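Bun Days at the Long Table: Gallery

We have been making steamed buns together since March, and I kept promising everyone a page to look back on, so here it finally is. Yolotzin Cervantes got us started with her grandmother's dough, which is the plainest thing in the world (flour, yeast, a little sugar, warm water) and still managed to humble most of us for the first couple of sessions. Tavion Ostrowski typed up the recipe and has been adding to it ever since, so if your copy is only one page long, you have the old one and should ask him for the new one!

I'm not much of a caption writer, and I tend to wander off into cooking talk, so please bear with me. Our last get-together was on 6/25/25 and we went through 14 batches of dough between us, which I would not have believed back when we started and could hardly get 2 batches to rise on the same afternoon.

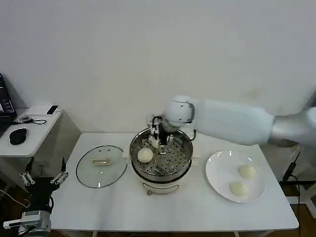 Buns at the steamer, with two on the plate and the glass lid set down on the table.

The electric pot is my favorite way to do these, and I say that as someone who grew up with bamboo baskets stacked over a wok. You fill the bottom, set the tray in, and give each bun more room than you think it needs, as they puff up and will happily glue themselves to their neighbors. Yolotzin likes a small square of parchment under each one. Tavion brushes the tray with a little oil and swears by it, and I have eaten plenty of both and couldn't tell you which was which.

A few of you asked about the lid. With a glass one the drips are the thing to watch for, so I tie a thin dish towel around mine before it goes on, with the corners knotted up on top well away from the heat. When the time is up, turn the pot off and leave the lid alone for a few minutes before you lift it, or the tops can wrinkle. They taste just as good wrinkled, and I've certainly served them that way to company.

Next time we are trying the red bean filling, and Yolotzin has asked that everybody bring a rolling pin and a container to take some home in.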